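Chapter 3
Small Containers and What They Are Supposed to Do

Most books on household order start with the container. Buy the tray, the book says, and the mess will sort itself out. I have read a good many of these books and I am not convinced. A tray is a piece of floor with walls around it. It will hold whatever you put in it, including things that should have gone in the bin, and it will hold them for years if you let it.

This chapter deals with the divided tray, the kind that sits in a desk drawer or on a workbench and has two, three or more compartments. By the end you should be able to look at one and say what it is good for, what it is no good for, and whether you need it at all. You may well decide that you don't. I did, twice, and then went out and bought another one.

The claim and the evidence

The usual claim is that dividers save time. The figure that gets passed around in my line of work comes from a leaflet put out by Kesstead, a maker of drawer fittings, which told its customers that a sorted drawer saves 200 hours over a working life. I wrote and asked how they got it. The reply thanked me for my interest and enclosed a catalogue.

Our own small study at the Geltaro workrooms was modest, and I would ask you to read it that way. Over one February we kept a record each time a person went to a shared bench for a small item, such as tape, a pen or a packet of something. We ended up with 1576 entries, of which 412 were written down so badly that we had to throw them out. In what was left, people using a divided tray did find things a little faster. They were slower to put things back, and when they were in a hurry they put them in the nearest compartment, whatever it was meant for.

So the divider does something. It does less than the leaflet says, and it does it at the wrong end of the job.

Unequal compartments

Plain grids, with every space the same size, are easy to make and easy to stack in a shop. They suit almost nothing people own. A roll of tape is round and wide, a pencil is long and thin, and a snack in a wrapper is long, flat and floppy. Trays with one tall space and two shorter ones are a fair attempt at the problem -- better than the grid, at any rate -- but they raise a question the grid does not. Who decides what the long space is for?
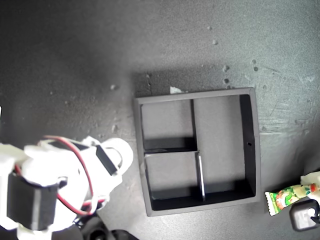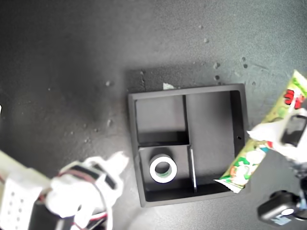
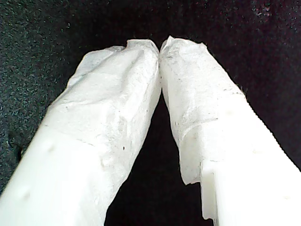
Nouhaila El-Sayed wrote in the margin of an early draft that I was being too hard on the tray. Her point was that a household needs a place to put things down before it needs a system, and that a shallow box with a couple of walls in it gives people permission to stop carrying the tape from room to room. Labels could come later, she said, or never. She added that my own desk was not a strong argument for the other side.

I have thought about this and I accept half of it. A place to put things down is useful. What I doubt is the "later". In the homes I visited for the Eltance project, the tray that was going to be sorted out later was the one with dead batteries in it, and a key that opened nothing.

Gorazd Nikolovski takes a harder line than either of us. He would do away with dividers and keep a single open dish, emptied once a week. I have tried his way. It works while you remember to empty the dish.

Crumbs, scraps and the surface around the tray

One cost is hardly ever mentioned in the books. Anything with walls collects dirt in its corners, and anything that sits still on a table stops you wiping under it. Bits of paper and food end up beside the tray and then inside it. Dark surfaces show pale crumbs very plainly, which some people dislike and I count as a favour.

Before you move on to section 3.1, choose one tray or drawer in your own home or workplace. Empty it onto a sheet of newspaper. Write down what was in each compartment and what you believed was in it before you looked. Keep both lists, as you will need them when we come to labels, and wipe the tray before you put anything back.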